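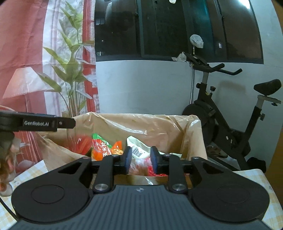 Abb. 1: Abfallbehälter mit durchscheinendem beigefarbenem Beutel

Werkstoffkunde für Einsteiger, Handout 4: Folien aus Polyethylen

Heute geht es um ein Material, das ich wirklich faszinierend finde! Polyethylen besteht nur aus Kohlenstoff und Wasserstoff, und trotzdem kommen ganz verschiedene Folien dabei heraus – je nachdem, wie stark die Ketten verzweigt sind.

LDPE: stark verzweigt, geringe Dichte, weich und dehnbar.
HDPE: kaum verzweigt, dichter gepackt, steifer, knistert beim Zerknüllen.

Warum sind viele Folien trüb? In den kristallinen Bereichen liegen die Ketten geordnet, dazwischen ungeordnet. An den Grenzen wird Licht gestreut (schön zu sehen, wenn man einen Streifen langsam dehnt und gegen das Fenster hält).

Zur Übung am Mittwoch: Bitte Folienreste mitbringen, mindestens 12 cm lang. Wir schneiden Streifen längs und quer zur Blasrichtung und vergleichen die Dehnung. Die Messblätter liegen im Raum Hornitz aus.

Zum Nachlesen: Skript, Seite 28, Abschnitt Blasfolien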